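3.2 Mixed storage on the dining table

Medicines in the participating households were seldom kept apart from other goods. Of the 1,009 surface records coded by the two raters (Tu and Chou), those made at dining tables were the most varied in content, and they were also the ones on which the raters most often disagreed. The disagreement mainly concerned packaging. A carton was coded as "in place" only when the household named the surface as its usual location; all other cartons were coded as "in transit", following the Drosora scheme described in Section 2.

Figure 4 gives a typical case from the April round. A carton labeled Calcitriol Soft Capsules shares a tiled tabletop with a toothpaste box, a pink mesh dish sponge and several plastic bags and packages. Food preparation, personal care and health items thus meet on one surface, although a shelf unit stands close by.
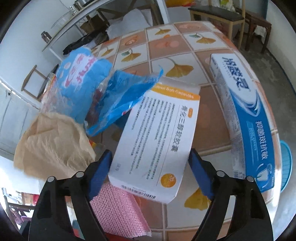 Figure 4. Medicine carton and household goods on a tiled table, with shelf unit and chairs beyond.

Two features of such tables deserve comment. First, soft packaging takes up more space than its contents require. Crumpled bags hide smaller articles, and an opened package such as the blue one in Figure 4 was coded separately from the item inside it. Second, cartons with a printed band or large lettering were easier to code than plain ones. The orange band on the capsule carton and the large blue lettering on the toothpaste box are good instances - both raters assigned these items to the same category on first pass.

Items on nearby shelves were recorded but left out of the table score. In Figure 4 this applies to the stainless steel thermos and the metal pot. The umbrella near the far edge of the table was included and coded as "outdoor, other".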